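Prustov opens its training room to visitors one Wednesday in April, and the first thing Hüsnü Ekinci does is tell people where to put their coats. Then he hands one of them a gripper.

Ekinci runs the demonstration side of the company's Sternotska site, where people teach machines to handle small goods by doing the handling themselves with a tool held in the hand. He has been there 4 years. Before that he repaired packaging lines at Celtero, a job he says he liked and would still be doing if the plant had stayed where it was.

"I came in through the repair door," he says. "Somebody had to fix the tools when they got dropped. They get dropped a lot."

The open day drew 30 people, most of them from small firms nearby, along with a few parents and one school group that arrived early and left early. They were taken through in groups, because the room gets warm and the floor space between the tables is tight. Ekinci talked for a few minutes and then let people try the work.

He is not a fan of long talks. "I had a slide show the first time. People looked at their phones. Now I give them the tool and a box of parts and I stay quiet until they ask me something."

What they ask, he says, is mostly about weight and about jobs. The gripper weighs 800 grams, and that feels like nothing at ten in the morning and like a good deal more by mid-afternoon. Workers at Sternotska change tasks every 2 hours, and Ekinci would like it to be more often.

"Your wrist tells you before your head does. I tell new people to put it down when it starts to ache. They don't listen in the first week."

On jobs he is careful. Prustov's main customer for this work is Sikder, a parts distributor that wants robot arms to sort returned items. Sikder's own packers were asked to visit before anyone else was, and some of them were not happy about what they saw. Ekinci says he understood that.

"One man asked me straight out if he was training his replacement. I said I don't know what Sikder will do in five years. I can tell you what the arm can do now, and right now it can't open a plastic bag."

The hardest part to teach visitors is slowness. People pick things up without thinking, and a recording made that way is hard to learn from. Ekinci asks them to come in straight, close the fingers, wait a moment and then lift. Children are better at it than their parents, he says, and engineers are the worst - they want to know how it works before they have moved anything.

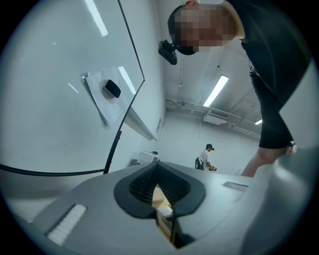

At work in the training room, with head-mounted cameras on and the hand-held gripper in the foreground.

By the afternoon session the questions had become more practical. A woman who runs a print shop wanted to know if the arm could stack paper. Ekinci told her it could, badly. A student asked how many tries a task needs before the machine picks it up, and he said it depends on the task and that he has stopped guessing in front of visitors.

He would change a few things for next time. The groups should be smaller, and there should be chairs. He also wants a second table where people can watch the arm fail, since the finished demonstration makes it look easier than it is.

"It missed the cup twice this morning," he says. "The kids cheered. I think they learned more from that than from me."

Prustov plans another open day in the fall. Visitors can sign up at the front desk in Sternotska.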